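Chyle leak after neck surgery

A chyle leak is the escape of lymph fluid from the thoracic duct, or from one of its branches, into the tissues of the neck. It is an uncommon complication of operations low in the neck, most often the removal of lymph nodes for cancer. The left side is affected more often than the right, as the thoracic duct usually joins the veins there.

Chyle is a milky fluid made up of lymph and fat absorbed from the gut. A person who has eaten little before an operation may produce chyle that is thin and nearly clear, and a small tear in the duct can be missed for this reason.

Signs

The leak is usually noticed once the patient starts to eat again. Fluid in the wound drain turns cloudy or white and its volume rises. If there is no drain, a soft swelling may form above the collarbone, and the skin over it can become red. A raised level of triglycerides in the fluid supports the diagnosis. Heavy or lasting leaks cause loss of protein, salts and white blood cells.

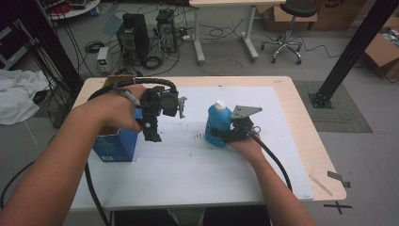

Hand-held grippers over a paper-covered work table.

Treatment

Most small leaks close without another operation. The patient is given a very low-fat diet, or a feed in which the fat is supplied as medium-chain triglycerides. These pass largely into the blood from the gut and so reduce the flow of chyle. The head of the bed is raised, and straining is avoided. Drugs such as octreotide are used in many hospitals. If the flow stays high, the patient may be fed through a vein.

Surgery is considered when the output is large or does not fall. The duct is found and tied or clipped, and a flap of nearby muscle may be laid over it. Where the duct cannot be reached from the neck, it can be blocked by a radiologist or tied through the chest.

A review at the Cervantes clinic in Fluvthorpe described 7 leaks in 300 neck dissections. Two of the patients needed a second operation. 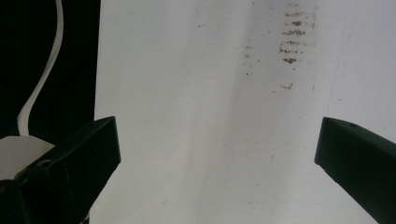 Black gripper fingers facing each other across a white surface.

Prevention

The surgeon takes care when working behind the lower end of the internal jugular vein. Before the wound is closed, the anaesthetist may raise the pressure in the chest for a short time while the area is checked for fluid.

Comments (3)

Perla Villalobos
My father had this in July. His was on the right side, so it does happen. Three weeks of fat-free food and he was very tired of it.

Shivam Bisht
Could you add something on how long the drain stays in? Ours was left until he was back on normal meals.

Skerkico
The diet part was useful, thanks.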